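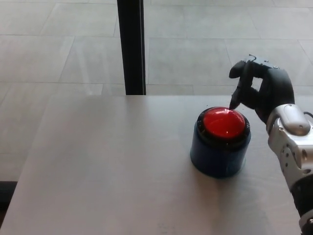
Thread: Buzzers for pub quiz night - worth it or no?

drudthorpe_dan
Running the Drudthorpe quiz again from February. Want a buzzer round at the end. 15 teams. Hands up is a mess, always a fight over who was first. What do people use?

subin_m
Big red domed ones. Easy to find with a drink in your other hand. Don't do phone apps, the wifi lag kills it.

quizpyo
Disagree, apps are fine if the room is small. Buzzers for 15 teams is 200 bucks easy and you use them for ten minutes

subin_m
Ten minutes everybody remembers tho. And you dont need 15. Top 2 teams only, head to head, done.

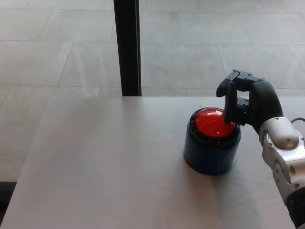
Red button, lit up

nam-gil
Get ones that light. Sound only is useless once the bar fills up, we had two teams swearing they beeped first and I had to toss the question.

quizpyo
So write better questions. Half the fights are bad wording, like "biggest lake" - by area? depth? A buzzer wont fix that

drudthorpe_dan
Fair, that was me lol. Lake round is gone.
What about wrong answers, do you take a point off?

nam-gil
Yes. Otherwise they slam it at the second word

subin_m
No!! Scares off the new teams. Just lock them out for that question.

drudthorpe_dan
ok going with 2 buzzers and lockout, will try it on the regulars frist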